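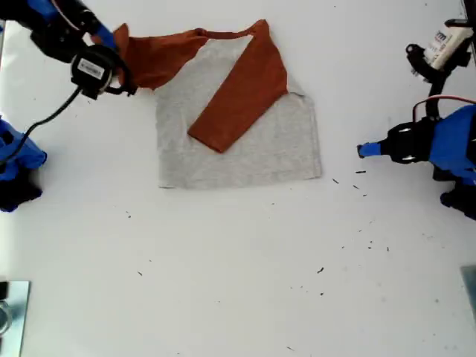
One sleeve folded in, the other still to go.

Home | Laundry | Closets | Kitchen | Search

How to Fold a Raglan T-Shirt

Posted by Yurani Huanca, Dec 19, 2021
657 shares | 2 comments

Raglan sleeves run all the way up to the collar, so they don't fold quite like the sleeves on a regular tee. Use a flat table.

Lay the shirt down and pull the hem straight. Smooth the body with your palm from the middle out.

Take one sleeve by the cuff and bring it across the body on a slant. The cuff should land near the center. Press the sleeve flat so it makes a single band.

Lift the other sleeve by its end, shake out any twists, and lay it across the same way. A bunched sleeve leaves a lump in the finished shirt.

Fold each side in to the middle, then bring the hem up to the collar. For a narrow drawer, fold once more.

Thick knits hold a crease near the shoulder. Run your thumb along it before the last fold.

Contact | Back to top | Copyright Wurkelska Home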